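Pellell opens table-clearing simulation kit to small labs

Pellell has put its table-clearing simulation kit on general sale this month, after a trial period in which only invited teams could use it. The kit is called Lendance and it lets a customer train and test a robot arm on household tasks before any real arm is bought or moved.

The package contains 30 furnished rooms, a set of common kitchen and dining objects, and a tool for recording what the arm does in each attempt. According to the company, a license for one team costs 200 dollars per month. Schools pay 100 dollars for the same license, but they do not receive phone support.

Pellell first announced the kit in September, together with Vamasport, which supplied the room models. At that time only kitchens were ready. Dining rooms and living rooms were added later, and they are now the most used rooms in the kit, the company said in its release note.

In the dining room tasks, the arm works over a table with tableware and food on it. The user chooses which objects must be picked up, in which order, and where they should be placed. The positions of the objects can be changed between attempts by hand or by a random setting. The user can also choose the place of the camera, and it is possible to record from several places at the same time.

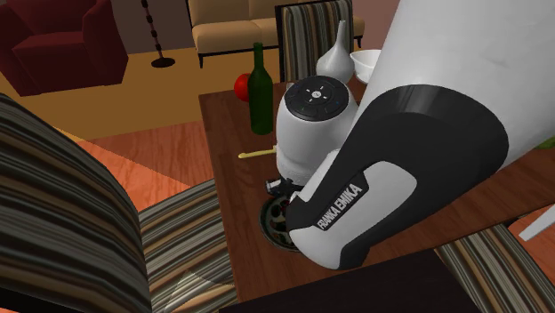
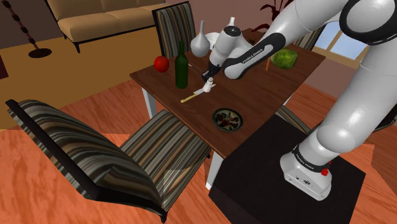 Dining room task in simulation, with a Franka Emika arm over the table.

Dhanial, which tested the kit during the trial period, was mostly satisfied but had some remarks about the grasping. In its written comment the firm said that the rooms are good enough for planning work, and that its team could prepare a new task in one afternoon. It said also that thin objects, such as knives and forks, are still too easy to lift in the simulation compared with a real table, and that a customer should not trust the success numbers for them without a test on real hardware. The firm asked for a setting where the friction of each object can be changed separately.

Pellell answered that this setting is planned for the next version, but it did not give a date. Until then, users can change the friction only for the whole room. The company added that it will publish a short guide about thin objects, with the values that it recommends for wood and for glass surfaces.

The trial version included 101 objects, and all of them are kept in the version on sale. Customers may also bring in their own models, if these are saved in one of the supported formats. Dhanial noted that this step took longer than expected, mainly for the reason that error messages were short and did not say which part of the model was wrong. Pellell said that the messages were rewritten before the sale started.

The kit runs on an ordinary desktop computer with a separate graphics card. A laptop can be used for small rooms, but recording from more than one camera becomes slow. There is no version for tablets. Customers who do not want to install anything can rent time on the company's own machines, and this is paid by the hour in addition to the license.

Teams who took part in the trial keep their access without payment until the end of their current project. New customers can try two of the rooms for free, one kitchen and one dining room, after they register on the Pellell website. The recording tool is included in the free rooms, but the files cannot be exported.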